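Stetside 学生机器人论坛 > 社团与课程项目 > 求助

【求助】社团叠毛巾项目，左右手的录像老是对不上时间，指导老师让我们"先自己想想"

楼主 半截螺丝
发表于 2020年7月29日

先交代背景。我们社团报了 Shehata 挑战赛的家务组，题目抽到叠毛巾。抽签那天隔壁社团抽到推箱子，他们的表情我到现在还记得。

做法是人手拿夹爪做示范，录下来，再拿去训练。场地是桌子，一盏灯，一堆没人肯收的东西。

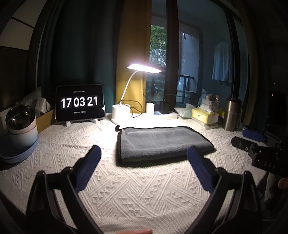
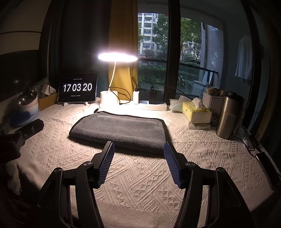
说正题，时间对不齐。我们双手操作，左右手各录各的，录完靠文件里的时间戳合到一起。采集脚本叫 Flester，上一届学长写的，注释只有一行，写着"能跑别动"。我们没动，它也确实能跑，只是跑出来的两路数据经常错开，左手已经捏住毛巾边了，右手那路还在半空里散步。后来在桌子靠里的位置立了一台平板，全屏显示数字时钟，白字黑底，时分秒都有，第一张上是17 03 21，第二张上是17 03 20，想着回头按钟面来对。结果钟是看得清，可秒和秒之间那一大段怎么办，我们开了一晚上会，会议纪要最后一句是"毛巾谁带回去洗"。

目前训练出来的策略，在我们自己这张桌子上成功率49%。指导老师看了说，抛硬币比你们强。

想请教几件事：

一是只靠屏幕上的钟能不能对到帧级别，还是说从一开始就走错路了。
二是采集的时候桌面要不要收干净。社里分成两派，吵得比叠毛巾认真。
三是有没有人也在用 Flester，它写时间戳那段到底取的是哪个时刻。

预算是社团经费，具体数额就不说了，说出来影响大家心情。

2楼 不带电池

先答第三个，我们社也从学长那里继承过 Flester（这个东西好像是靠继承传播的）。它的时间戳是图像存盘的时候打的，拍的时候不打。硬盘忙一点，戳就晚一点。你们要是两路写同一块盘，那就看谁先排到队，跟食堂一样。

改法：找到存图的那个函数，往上翻，翻到取图那一句，在那里取时间，一路带下去。改完你会发现它把时间存成了字符串，还是去掉小数点的字符串。祝好。

3楼 半截螺丝 （楼主）

回2楼：看了，真是存盘的时候打的。而且存之前还压缩了一遍。

至于小数点，我现在理解"能跑别动"是什么意思了，那是一句求情。

4楼 凉白开一号

第一个问题我给个可能不受欢迎的意见：对着秒表盘拍没什么用，你们那个钟最小单位是秒，两路各自都看到"21"，中间可以差出去好多帧，你怎么知道谁在这一秒的头上谁在尾巴上。

要做就正经做，硬件触发，一根线把两边的快门一起拉。

5楼 半截螺丝 （楼主）

回4楼：我们的夹爪上那个相机没有触发口。有触发口的那款我看过价格，看完就把网页关了，顺手把浏览记录也删了，怕被管经费的同学看见误会。

6楼 慢速插补

不同意4楼。秒钟当然读不出毫秒，但是没人让你读数字啊，你要找的是数字跳变的那一帧。左路里20变21的那一帧，和右路里20变21的那一帧，就是同一个时刻，误差不超过一帧，再加一点屏幕刷新的零头。一条示范里钟要跳好多次，每跳一次就是一个对齐点，拿这些点拟合一条直线，偏移和漂移一起出来。

我们去年就这么干的，够用。

前提是两路都得拍到屏幕。楼主第一张右边还伸进来一只夹爪，那只上面的相机如果也在录，它这个角度能不能看到钟，我表示怀疑。

7楼 凉白开一号

回6楼：跳变那一帧的前提是快门够快。室内灯光下自动曝光，快门一拖长，你会拍到20和21叠在一起的一个字，看着像某种文物。那一帧算20还是算21？

另外平板自己的刷新也是从上往下扫的，相机又是卷帘，两边都不老实，你指望它们加起来老实？

8楼 慢速插补

回7楼：叠影那帧就算它是跳变帧，这正好说明跳变发生在曝光期间，信息还更多呢。卷帘的影响在毫秒级，楼主叠的是毛巾，又没在接子弹。

9楼 凉白开一号

毛巾也有快的时候。甩平那一下手腕速度不低，错一帧夹爪位姿能差出去一截。

10楼 慢速插补

那先问楼主甩不甩。

11楼 半截螺丝 （楼主）

不甩。甩过，甩的时候带倒过水杯，后来大家一致决定用翻折。

6楼说的右手那只相机，是的，经常看不到屏幕，手一转就只看得见窗户。我们试过把平板挪中间，又被手挡。现在它站在台灯左边，算是各方妥协的结果，跟我们社团大多数东西一样。

12楼 路过的减速箱

路过，提供一个土办法。开录以后把两只夹爪都对着钟，停住，等它跳一次数字，然后开始叠。叠完再对着钟停住，再等它跳一次。头尾各有一个对齐点，中间按线性算。右手那只中途看不见屏幕也不要紧。

缺点是操作的人会忘。我们的解决办法是旁边站一个人喊"看钟"。喊了一个学期，现在路过钟楼我都要停一下。

13楼 不带电池

12楼这个好，我们也是头尾法，再补一条：录之前检查相机是不是可变帧率。如果是，中间就不是线性的，光线一暗它自己就降帧，头尾对得漂漂亮亮，中间全是歪的。这种错最难查，因为你每次检查都只看头和尾。

别问我怎么知道的，那批数据录了20天。

14楼 半截螺丝 （楼主）

回13楼：刚去看了设置。可变帧率。默认开着的。

我先出去走走。

15楼 三号车间没有窗

等楼主走回来的工夫，我说说第二个问题，桌面收不收。

收。必须收。我看了图，台灯旁边接线板、黑线绕一坨，右边纸巾盒、编织样的篮子、不锈钢杯子，左边纸箱上面还坐着个小白盒。示范数据本来就不多，你还让网络去学那盒黄色纸巾在哪儿，它会很高兴地学会的，然后你把纸巾抽掉一张它就不会叠毛巾了。

我们班课程项目有一组，模型学会了跟着助教的保温杯走。助教换杯子那天，答辩挂了。

16楼 慢速插补

我投不收。比赛现场的桌子又不会按你训练的桌子摆，Shehata 家务组的场地听说就是故意摆乱的。干净桌子上练出来的东西，上场看见一包纸巾就愣住，我见过，愣得很有尊严。

正确做法是乱，但是每次乱得不一样。楼主的问题在于如果杂物从头到尾都摆在同一个位置，那跟没有杂物是一样的，甚至更糟，15楼讲的保温杯就是这么来的。

17楼 三号车间没有窗

你说的是数据多的时候。人家社团能录多少？先在干净桌子上把成功率拉起来，再加杂物。49%的时候谈泛化，就像还没学会走路就研究哪条路风景好。

18楼 慢速插补

等你拉起来了，比赛也结束了。

19楼 三号车间没有窗

等你泛化了，毛巾还没叠。

20楼 管理员_Stetside

两位都有道理，请不要单独为这个再开新帖，上个月关于桌布的那个还没锁完。

21楼 低配示教器

说到桌布，我觉得楼主那张桌布才是问题。米白色带凸纹的，一条一条的斜纹加小三角，漂亮是漂亮，我妈会喜欢。可是灰毛巾压在上面，毛巾本身厚厚软软的，布上的纹路又起伏，夹爪贴着桌面去铲毛巾边的时候，指尖会不会先挂到桌布？我们用针织桌布那阵子，机器人学得最好的动作是叠桌布。

还有灯。第一张里台灯底座前面那片布已经亮得没细节了，毛巾要是挪到那里，边在哪人都看不见。灯往后转一转，或者挂张白纸挡一下。

22楼 半截螺丝 （楼主）

走回来了。

回21楼：挂过。有一条示范，操作的同学非常流畅地把毛巾和桌布一起对折了，还放下夹爪鼓了个掌。那条我们没删，留在盘里当社团文化。

桌布的事也讨论过，拆掉以后桌面反光，相机里一团白，又铺回去了。灯我们今晚转。

回15到19楼：感谢，你们吵的跟我们社会议室里吵的一字不差，包括保温杯那段（我们的版本是一双拖鞋）。

23楼 低配示教器

桌面反光就铺素色的哑光布，别铺有花纹的。或者拿双面胶把现在这块的四边贴死，至少它不会跟着走。

另外毛巾有一圈深色包边，这个挺好，别换毛巾。深色边在浅色布上很好认，第一张里远处那个角还有个小挂环，可以当朝向标记。叠之前每次都让挂环随机朝一个方向，不然模型会以为毛巾天生就该那样躺着。

24楼 凉白开一号

挂环当标记我有意见。挂环会勾手指。小圆环加上带网格纹的指垫，勾住一次你就知道了，毛巾跟着手一起回家。

25楼 低配示教器

那就剪了。

26楼 凉白开一号

剪了就没有朝向标记了。

27楼 低配示教器

……所以我说当标记用，没说去夹它。

28楼 半截螺丝 （楼主）

问了一下，规则里写了毛巾自带，不得改装。剪挂环算不算改装，我们准备写邮件问组委会。上次写邮件问"翻面算不算叠"，组委会的回复是"请参考规则"，规则里没有。

29楼 仿真里一切都好

我来推荐一下仿真。我们用 Bustari 做布料，毛巾参数调好以后一晚上能跑很多条，时间戳完美对齐，也没有水杯。成功率非常高。

30楼 不带电池

真机呢？

31楼 仿真里一切都好

真机正在安排。

32楼 路过的减速箱

哈哈哈哈看用户名。

33楼 仿真里一切都好

笑什么，仿真拿来查对齐算法很合适的。你在 Bustari 里人为给一路加偏移、加漂移、加丢帧，然后用你的对齐脚本去还原，还原不出来就是脚本的问题，跟毛巾没关系。至少你知道真值是多少，真机上你连自己错多少都不知道。

34楼 慢速插补

这条我服。楼主可以照做，不用仿真布料也行，拿一段录好的视频自己错开几帧，再对回来，看看脚本报的数对不对。

35楼 半截螺丝 （楼主）

刚做了。故意错开11帧，脚本报的是没有偏移。

我又去看了一眼 Flester 自带的对齐函数。它会把两路的第一帧当成同一时刻，然后返回"已对齐"。函数体就这么长。学长，您现在过得好吗。

36楼 不带电池

那个函数我们也继承了。我们把它改名叫"精神对齐"，没敢删，有别的地方调用它。

37楼 凉白开一号

所以你们那个49%是在两路没对齐、帧率乱飘的数据上训练出来的？那这个模型挺坚强的。

我收回一点4楼的话，先别买硬件了，先把软件这几个洞补上再看。不过我还是坚持要锁快门，自动曝光关掉，灯固定住，窗帘拉上。桌子正对着那么大一扇窗，外面树和楼都看得到，太阳一走，你下午录的和傍晚录的就是两个世界。

38楼 三号车间没有窗

窗帘拉上这条我举双手赞成，用户名为证。

39楼 慢速插补

又来。光照变化也是数据多样性，拉了窗帘等于……算了，管理员在看。

快门锁定我同意。锁快门的时候把灯调亮一点，不然画面噪，平板上的数字也会糊。注意平板亮度也别开到顶，白字会往外溢，6和8长得一样。

40楼 路过的减速箱

平板记得关自动熄屏。不要问。

41楼 低配示教器

还要关通知。我们有一条示范，数字时钟正要跳，屏幕上弹出来一条外卖到了。两路同时拍到，那个弹窗倒是对得很齐。

42楼 慢速插补

拿弹窗当同步信号，可以发论文了。

43楼 半截螺丝 （楼主）

阶段性汇报，顺便给以后搜到这个帖子的人省点时间。

时间戳挪到取图那一句了，小数点也还给它了。可变帧率关了。快门锁了，台灯往后转了一点，窗帘拉了一半（两派各让一半，谁都不满意，所以应该是对的）。每条示范开头结尾对着钟停一下，喊"看钟"的人轮流当。

自带的对齐函数没删，绕过去了。新写的那个用跳变帧，拿错开的视频测过，错多少报多少。

旧数据挑了还能救的重新对了一遍，Bustari 没装上，社里那台电脑的显卡比社团成立得还早。重新训练跑了4000步，在原来那张桌子上试了几次，右手不散步了。左手现在会在捏住以后停一会儿，像在想晚饭。

数字等测够了再贴，免得又被老师拿去跟硬币比。

44楼 凉白开一号

左手停顿八成是示范里带进去的。你们开头对着钟停的那一段裁掉没有？

45楼 半截螺丝 （楼主）

……

46楼 不带电池

没裁。

47楼 三号车间没有窗

没裁。

48楼 半截螺丝 （楼主）

没裁。模型学会看钟了。

可是它停在捏住以后，不是停在开头，这个我没想通。要是学的看钟，应该一上来就停才对。

49楼 慢速插补

操作的人捏住以后是不是也会停一下，等另一只手到位？双手示范的老毛病，一个人拿两只还好，两个人各拿一只的话，互相等来等去，数据里全是礼貌。画一下夹爪开合度的曲线，合上以后那段平的有多长，一看就知道。

处理办法，要么把静止段按速度阈值抽稀，要么换默契好一点的人。

50楼 半截螺丝 （楼主）

回49楼：画了，平的那段比叠的那段还长。默契好的人本周要补考，先抽稀。

首尾看钟那段也裁了。今晚重新训练，机器风扇声音很大，宿管已经来问过一次是不是在用吹风机。

51楼 低配示教器

桌布贴了没有？

52楼 半截螺丝 （楼主）

贴了三边，胶带用完了。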